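Mon 8 October

Notebook, sofa and cloths. Rokeya, the bits you need for Wednesday are near the bottom, skip the rest if you like.

Started with the cream leather sofa again, mostly the seat. I'm still trying to settle how we fold cloths on it, which sounded like ten minutes' work when I wrote it on the whiteboard and has now eaten most of a day! Leather is a funny surface to fold on. A table is flat and stays flat, but a seat cushion gives when you press on it, and then the cloth dips with it and you get a crease going in a direction you never asked for. I wrote more or less the same thing last time, so fine, it's a fact about sofas.

The black cloth was the one I spent longest with. Spread it flat over the seat first, smooth toward the back, then pinch and bring over. My trouble is always at the pinch. If I take too much fabric I get a fat ridge that won't lie down afterward, and if I take too little I've got hold of nothing and have to go in again. Black doesn't help either, the wrinkles don't show until the light hits them sideways (I moved the floor lamp to the left of the sofa after lunch, much better, please leave it there).

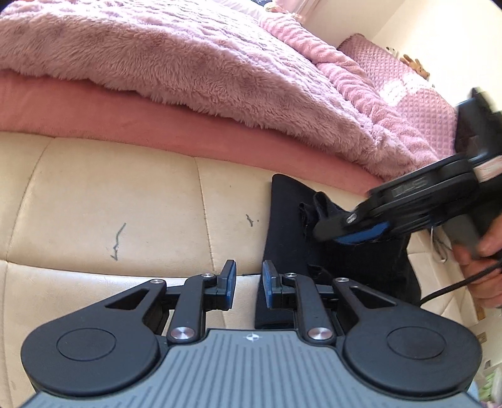 Anyway, the order I've ended up liking is to hold one side still, work any bunched part out toward the sofa back, and only then fold. Going the other way, toward the front, the cloth wants to creep over the edge of the seat and take the rest with it. I lost it onto the floor twice before I gave up on that. The floor needs vacuuming, by the way, black cloth picks up everything.

Farzana came by around three and asked why I don't just fold in half and in half again and be done. Tried it her way. It's quicker, I'll give her that, but the second fold comes out lopsided on the cushion, with a corner poking out like a dog's ear. She says that's my corners and has nothing to do with the sofa. We'll see, she's having a go tomorrow morning and I'm bringing coffee.

For Wednesday:

The other cloths are in the Skedska box on the lower shelf, not the upper one. Upper one is towels.

I want 4 cloths done on the sofa before we touch the armchair. Same order for all of them, please, even if you hate it, otherwise my notes are useless.

Wipe the seat with the dry duster first. No sprays. The Storidano stuff left it slick last month and cloths were sliding all over the place, I was still grumpy about it a week later.

Fold, look at it from the front, write down what's wrong with it, shake it out, start over. Don't fix a bad fold by tugging at the corners, I do this constantly and then I can't remember what the mistake was.

Still open: does the cloth behave better after ironing? Mine hadn't been near an iron. Farzana has one at home and might bring it in. Also need to ask about the receipt for the lamp bulb, and somebody has my good lint roller.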